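April, bench log, Flinport
by Aiman Purba

Second round with the Skollow fingers against our old Tastik pair, same wrist camera on both. Skollow says the soft pads "handle any textile." We'll see. Arne set the grip force to 6 N and left it there, which I'd have argued with if he'd asked.

Moved to the floor by the green basket, where the glossy tile throws light back at the camera. Striped bag as the target. The navy panel smears badly at our current shutter, and the red side stays readable - so I don't trust any slip estimate taken off the blue.

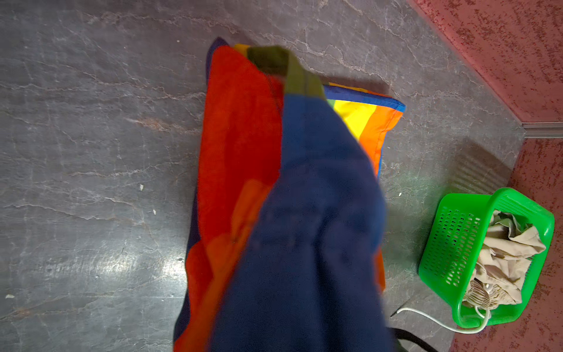

Still open

Logged 362 frames from the bag. Want to redo it with a shorter exposure before anyone blames the pads or praises them. The white cable on the tile is in view too, and I want to know if the segmenter takes it for a strap. Arne thinks the Wattimena controller adds lag on top. Could be. He has 2 plots and I don't believe either.

Last updated: April, 4:40 pm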